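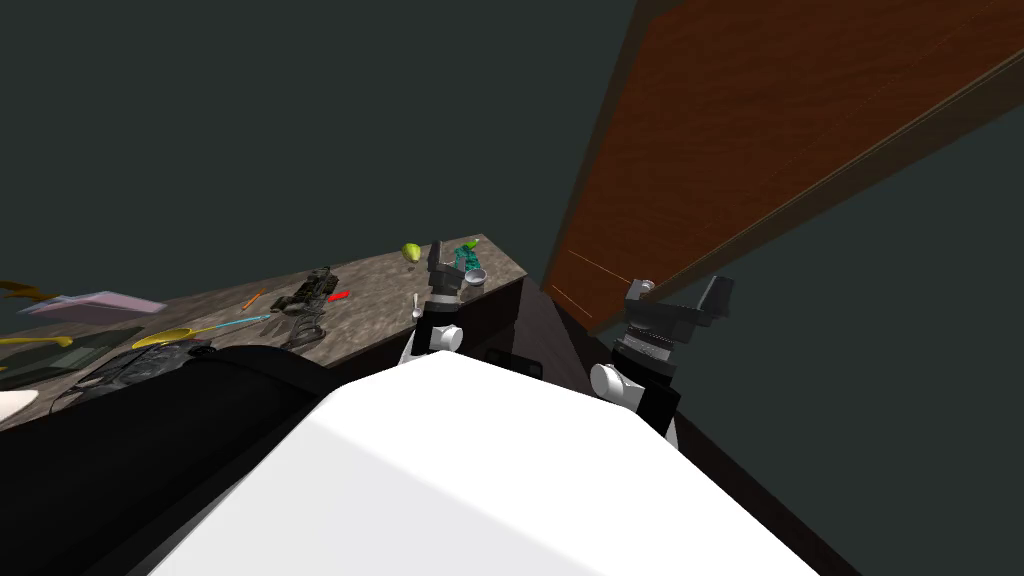 In December I visited the winter open day of Olteck, the studio in Ulwood that makes the co-op harbour game Manutport. I have played Manutport since the first public test and I write on this page mostly about small co-op games, so I was very glad when my name came out of the ticket draw. I should say first what kind of player I am, so you can judge my report. I am slow, I play support, and I look at surfaces. When a game puts me in a kitchen, I don't open the cupboards. I go to the worktop, and if it is mottled grey-brown like granite, I go close and look for the place where the pattern repeats. My friends are already at the next objective by then and they are calling me. At Olteck I could finally ask people who make such surfaces how they do it, and this took a large part of my afternoon.

Getting there

Ulwood is easy by train but the studio is not near the station. It is behind the old swimming hall, on the second floor of a building which has a tile shop at the street level. The invitation said "entrance at the side", and there are two sides. I took the wrong one and came into the stockroom of the tile shop, where a lady pointed up without stopping her work. I think I was not the first.

The doors opened at 10 in the morning. Tickets cost 14 euros, with soup included, and the money went to the youth computer club of the town. We were divided into groups, and my group had 18 people in it. This was too many for the sound room but fine everywhere else. Most visitors were players. There were also some students with portfolios under the arm, and a father with two daughters who knew the game much better than he did and corrected him often.

The short talk

We began in the canteen with a talk about the history of Manutport. If you don't know the game: you and up to three others run a night shift in a container port. Ships arrive, the cranes break, the fog comes, and somebody has always put the refrigerated goods in the wrong row. It is a calm game for twenty minutes and then it is not calm at all.

I learned that it was first planned as a single player puzzle, without fog and without a clock. The co-op part was made for an office party and they kept it. We saw pictures of the early version, with flat colours and small square workers. I found it charming, and I would pay for a mode with these old graphics. Another visitor asked for the same and the speaker laughed and said it is in a drawer.

There was also one slide about the event "Low Water", which went live in the autumn. Those who read me know that I was not happy with it. The idea was good, a harbour where the water level falls and the ships must be unloaded in a certain order, but the matchmaking put new players together with people who wanted to finish in record time. The speaker spoke openly about this. They had expected 3,000 players in the first evening and they prepared for that, and many more came. The queue was then made wider so that people did not wait, and the result was those unpleasant teams. In the next event you will be able to mark yourself as "learning" before you enter the queue. I will mark myself so, even after all these hours.

The art room

After the talk we went to the art room, and I stayed there until someone came to collect me.

The room is long and quite dark, with curtains closed. On the wall they have printed every dock of the game from above, so you can see how the maps fit together. I did not know that they fit together! The fish market is directly behind the customs yard, and if the wall between them was removed you could walk from one to the other. They said this has no purpose in the play, it only helps the artists to know from where the light comes.

I asked my question about repeating patterns. The answer was longer than I hoped, which was nice. For large grounds like the concrete of the quay they mix several textures and put stains over the places where they meet. For smaller things they simply turn the object so that the player does not see two equal parts side by side. An artist showed me a crate from the game and asked me to find the repetition. I found it after some time, near the lower corner, and she said that now she can't stop seeing it too. I felt a little guilty.

She also explained that shiny stone is harder than people think. If the reflection is too clean, it looks like wet plastic. If it is too weak, the stone looks like printed paper. In the harbour office there is a reception desk in dark stone and it has been remade nine times. I must admit that I have run past this desk every evening and I never noticed it. On the train home I opened my screenshots to look at it.

Sound

The sound room is the smallest room of the studio. We entered in two halves and it was still too tight, and warm. Here they played us the fog horn in all its versions. There is a near one, a far one, and one that you hear only when your teammate is lost. I had never understood that the third one is a hint. In my group chat we believed it was a bug, and one of us had even reported it.

The footsteps on metal were recorded on a real staircase, the one outside of the building, early in the morning before the tile shop opens. We were allowed to press the buttons ourselves and build a small storm. The two daughters made the best one.

Lunch

Soup, with bread, as promised. There was a pea soup and a tomato soup. The pea soup was finished when our group arrived.

During lunch there was a table from Hosoda, a small company that builds controllers for people who cannot use a standard one, or who do not wish to. I had not heard of them before. They had brought a wide flat controller with big buttons that can be placed anywhere on the plate, and you could play the tutorial of Manutport with it. I tried with one hand only. The crane was surprisingly comfortable, the walking less so, I was walking into the water all the time. The man at the table said that the crane is always what people like first. They work together with Olteck on a setting which lets one player walk and another player do the hands, and this should come in the spring patch. I would like to try this with my mother.

I would have wished for more time at that table. Lunch was forty minutes, and there was a queue for the soup and a queue for the controller, and you had to choose.

The play test

In the afternoon we played. It was a new map, set on a ferry, and they asked us not to publish pictures of it, so I describe it only with words. The ferry moves while you work on it. Cars come on at one end and must leave at the other, and between this there is the sea, which does what it wants. I was in a team with a student, the father from the morning and a very serious boy who spoke only in directions. "Left. More left. Stop."

We lost the first round quickly. The second round went better, until I chained a van to another van. In the third round we arrived with almost all the cars and the serious boy said "good", and I was more proud than I should be at my age.

My opinion about the map: it is fun, and it is difficult to read. The deck is grey, the ramps are grey, and the chains which you need to see at once are grey also. I wrote this on the feedback paper. I also wrote that the bell for the arrival is too similar to the bell for lunch in the harbour map. The person who collected the papers read mine in front of me and nodded at the part about the chains, so maybe others had said it before.

What I did not like

The day was well organised, but some things could be improved. The signs at the entrance I mentioned already. There was no place for coats, and in December everybody has a coat, so we carried them through all the rooms. The programming room was only shown through the glass door. I understand that they have things there which we should not see, but then it could be left out from the plan they sent us. I had looked forward to it.

The small shop in the corridor had posters and mugs, and it only took cards. The mug has the crane on it and the handle is made like a hook, which looks good but it hurts the finger a bit when it is full. I bought it anyway.

For those who want to go

The next open day is planned for the summer. The tickets go by draw again, and you sign up through the newsletter of the studio, not through the game. From the station take the bus in the direction of the swimming hall, it is faster than walking and the hill is steeper than on the map. Use the side entrance at the right if you stand with your back to the swimming hall. Eat early if you want the pea soup.

I will write separately about the spring patch when the notes are out. If someone from the ferry team is reading, I am sorry about the vans.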